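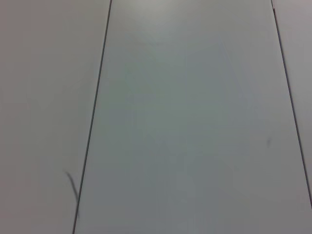
Speaker notes: False part-present on pale surfaces
Valquíria Quintana, Davgate site, March 2021

Slide 1. Title
Give name and cell. Ask people to hold questions until the log slide, then take them as they come.

Slide 2. The fault
Cell Gulesine, night run in February. The wrist camera reported a part where there was no part. The arm went down, closed on nothing, and the grip check passed anyway. It then carried an empty grip to the outfeed and reported a good place.
Two faults, then. The talk is mostly on the first. Do not let the second one get lost.

Slide 3. How the part check works
Wrist camera takes one picture at the look position. The check subtracts a stored background and keeps any dark region larger than a set area. Long thin regions were allowed because the Ostitz clips are long and thin when seen from the side.
Say plainly: the area limit was set with 100 test pictures, all taken on a clean table.

Slide 4. What the check picked up
The table is pale and the background was stored with the seams in it. Seams subtract well as long as the look position repeats. If the wrist comes back slightly rotated, each seam leaves a thin dark line. A thread or hair close to a seam can join up with that line, and the two become one region big enough to pass.
Glare makes it worse. Exposure drops to protect the bright area and faint marks get darker relative to the limit.
Pause here. Someone will ask about cleaning. Cleaning helps, but the check should not depend on it.

Slide 5. The log
530 cycles in the run, 41 false detections. All but 3 were within a few millimeters of a seam. Those 3 are unexplained -- say so and move on.

Slide 6. The grip check
It compared finger gap against a lower bound only. The bound had been set to zero during commissioning of the Chien fingers and was never put back. A fully closed grip therefore counted as a held part. I signed off that commissioning sheet.

Slide 7. Safety
No one was in the cell and the guard circuit worked as designed. The concern is the outfeed: the operator there relies on the "placed" signal before reaching in to clear a tray. A signal that means nothing is a hazard even with the guard closed. The risk sheet now lists it.

Slide 8. Changes made
Grip bound restored and locked behind the supervisor login.
Seam zones masked, 3 mm each side. A part lying fully inside a mask will be missed, and the cell stops and calls for help.
Second picture from a shifted position before any descent. Costs cycle time, figure still to come from production.
Background stored again at each shift start.

Slide 9. Open
Matte cover for the table, not yet ordered.
Outfeed sensor independent of the arm -- quote requested.
Same grip bound needs checking on the other cells with Chien fingers. If yours is one of them, see me before you leave.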